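1/ I finally oiled my grandmother's old table this September, after putting it off for 12 years (yes, really), and I have thoughts – so settle in, friends!
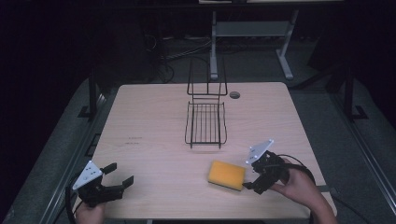 2/ First, I washed it with plain soap and let it dry overnight. I wanted to skip that part so badly, but my neighbor at Dimitriou Hardware talked me out of it.

3/ Then a thin coat of Stillero oil, rubbed in with an old T-shirt. Wait 30 minutes, wipe off every bit you can, and go make yourself some coffee.

4/ I did 4 coats in all, and the smell hung around the house for days – kind of nutty, and I sort of miss it now.

5/ Somebody asked about wax. I tried the Totia one on a breadboard and liked it fine, but it took forever to buff. Might try it on the chairs next!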